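Small boxes, calm mornings
An interview with Shiela Mangubat

Shiela Mangubat has worked with bathroom storage for 15 years, and she still begins with the toothbrush. "People want to talk about the big cabinet," she told me. "I ask them first where the toothbrush sleeps at night."

We met in June at Stola, the small shop where she gives advice to customers. Her method is simple to explain. Everything that belongs to the washbasin is taken out and put on a table, and only the things that were used in the last 7 days may go back. The rest waits in a bag. One family brought her up to 44 objects from a single shelf, and she was not surprised.

"They had three old combs and a soap from a hotel," she said. "The electric toothbrush was lying behind all of this, on its side. Every morning somebody had to search for it."

For such things she likes a plain plastic box with divisions inside. It is easy to rinse, and a small label on the front helps children and guests.
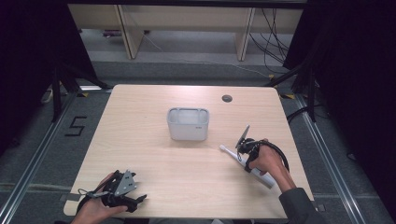 Should an electric toothbrush be stored standing up or lying down?

Standing up, with the head at the top, so the water can run off and the bristles can dry in the air. Shiela lays it down only for travel, and then she dries it first with a towel.

I asked her also about closed boxes with a lid. She does not recommend them for a brush that is used twice a day. "A lid is good for cotton and for plasters," she said. "For a brush I want air."

Her own bathroom at home is very narrow. She keeps one box beside the mirror, and the charger stays in the hallway, where it took her husband one month to accept it. Once a week she empties the box, washes it with warm water and dish soap, and leaves it upside down on a cloth until the evening.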